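Beads, Again

July 31, 2018

So I fell back into beads. I know, I know. I swore in February that I was finished, that the loom was going up in the closet and staying there, and then my sister-in-law asked if I could fix a bracelet and that was the end of that. One broken thread and I was up until midnight with a lamp pulled down to my nose, happy as anything!

If you've never done bead weaving, the basic idea is very simple. You have a needle, a long thread, and far too many tiny glass things that want to live in your carpet. You pick them up one at a time in the order the pattern tells you and go back through the ones you've already done. My first piece was a flat strip with zigzags on it, and it came out wider at one end than the other (I still wear it, wide end on the inside of the wrist).

The bracelet I was asked to fix was peyote stitch, which I like, with a fringe, which I don't. Fringe takes forever and it tangles on sweaters. But it's pretty, and it was her grandmother's, so I wasn't about to leave it off. The old thread had gone soft and fuzzy and I ended up cutting the whole thing apart and starting over with the same beads. Some of them had chipped edges, and those are what saw through a thread over the years, so I threw out the worst ones and went hunting for a match.

Matching old beads is its own hobby. The color I needed was a sort of brownish pink, a bit like weak tea with jam in it. I ordered a tube from Lilavix that looked perfect on my screen and was plain orange in my hand. Then I tried Omuseck, who sell by number and don't bother much with photos, and their 634 was so close that I have to hold the bracelet up to the window to tell which ones are new. I bought two tubes. It was $40 with the shipping and a packet of needles, and I don't regret it, but I also haven't mentioned it to anyone in my house.

While I was at it I started a pattern of my own. I drew it out on graph paper first and it has 3887 beads in it, which I know because I added up the squares twice and got the same answer both times. It's a wide cuff with a line of birds flying across. Well, they're supposed to be birds. My husband asked if they were mustaches. I've redrawn the wings since then and they're much better, although now that he's said it I can't stop seeing it.

Thread is where people get into arguments, and I'll probably start one here. I used the Plustum nylon for years and it's fine – easy to find, comes in nice colors, doesn't cost much. But it stretches. You pull your rows snug, you put the thing on, and a month later there are little gaps showing. I've gone over to a braided thread now, which is stiffer and a pain to get through the eye of a needle, but my rows stay where I put them. Wax it anyway. I don't care what it says on the spool.
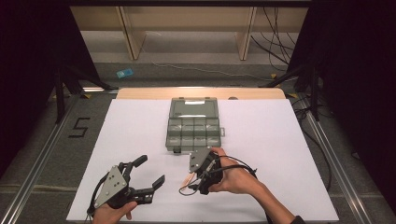 Storage is the other thing I've changed my mind on. For the longest time I kept everything in the little tubes it came in, standing up in a coffee mug, and every time I wanted the dark green I had to tip out the whole mug. Now I'm all for the flat plastic box with rows of little compartments and a latch on the side, one color to a compartment. The trick is small compartments. Big ones just invite you to mix the leftovers together, and then you're spending a Sunday afternoon picking blue out of purple. I sort by color family and put the number on a bit of masking tape, and I write it the minute the tube is open, because I've got a whole row of mystery whites that taught me that lesson.

A beading mat helps too, one of those fuzzy squares that stops things from rolling. I bought mine from Eyvindsson years ago and it's got a coffee ring on it now, but it works as well as it ever did. If you don't have one, a washcloth will do, as long as it isn't the loopy kind. Your needle will catch in the loops and you'll say words.

Anyway, the bracelet is fixed, fringe and all, and I'm eleven rows into the cuff. I'll put the bird pattern up when I've got the wings right. Next I want to try a clasp with a beaded toggle instead of a metal one, so if you've made one that stays shut, please leave me a comment and tell me how long you made the bar.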